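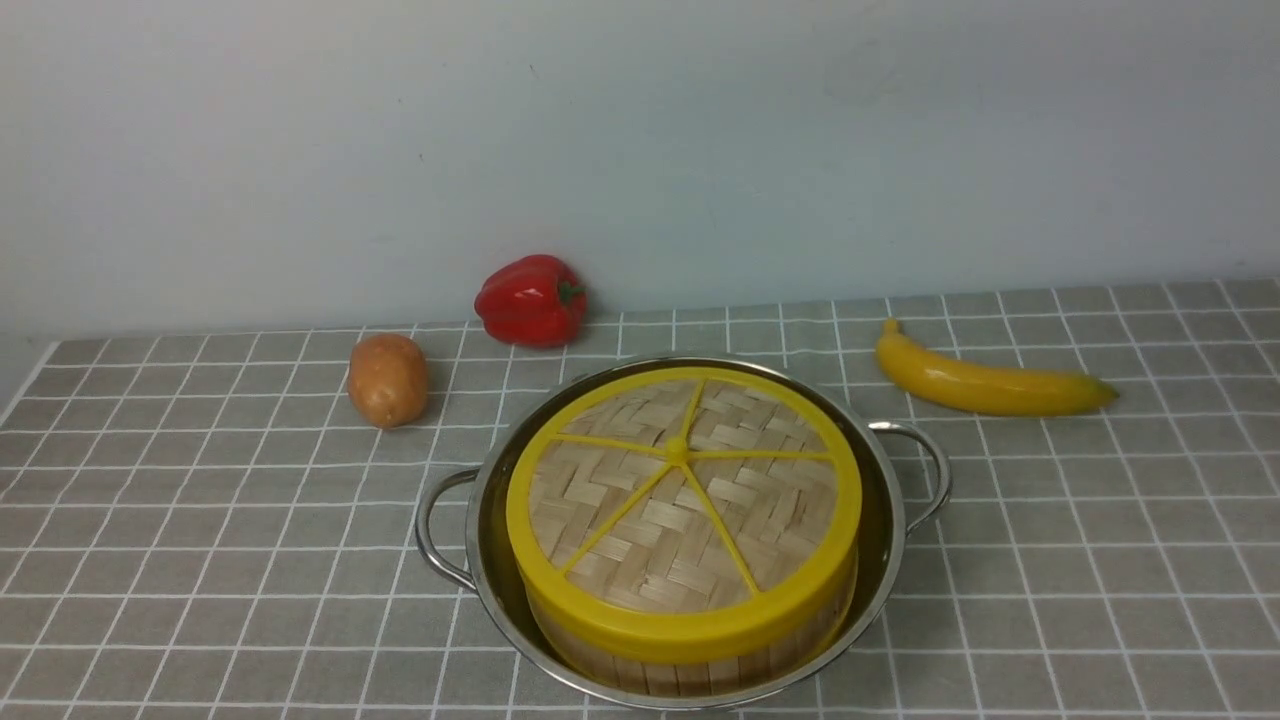 Steel pot with bamboo steamer, and a pepper, a potato and a banana, on the grid cloth.

About Pidell

Pidell runs short courses in plain home cooking from two rooms in Priltton. The school was set up by a former canteen kitchen team from Wynne, and the teaching still follows canteen practice: fixed layouts, written weights, and one method learned fully before the next is started.

Steaming is taught first. It needs a pot, a steamer that sits squarely on the rim, and a lid. The standard exercise uses 410 g of potato, cut to even size and steamed for 10 minutes before the first check with a knife. Water level is noted at the start and again at the end. Peppers follow in the second session, as they soften at a different rate and must go in later. Fruit is handled on its own board.

Table layout is part of the course. Food and cookware are set out on a cloth printed with a grid, and students learn to leave clear squares between the pot and anything waiting to be prepared. The cloth should be pulled reasonably flat before the pot goes down.

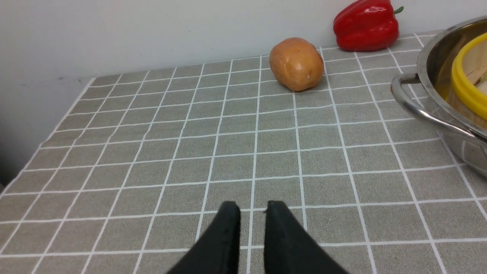 Pino, from the spring intake, wrote that the layout work seemed slow at first but that the habit had carried over at home, where the worktop is narrow and the pot used to end up on top of the peelings. The same letter asked for more time on lids, and this was added to session 2.

Groups take up to 84 students a year across all courses. Bookings for the autumn open in August. Aprons and knives are provided; closed shoes are required in both rooms. Bamboo steamers are rinsed in plain water, dried standing on edge and put away only when fully dry. Students are asked to keep to this when using the shelves by the sink.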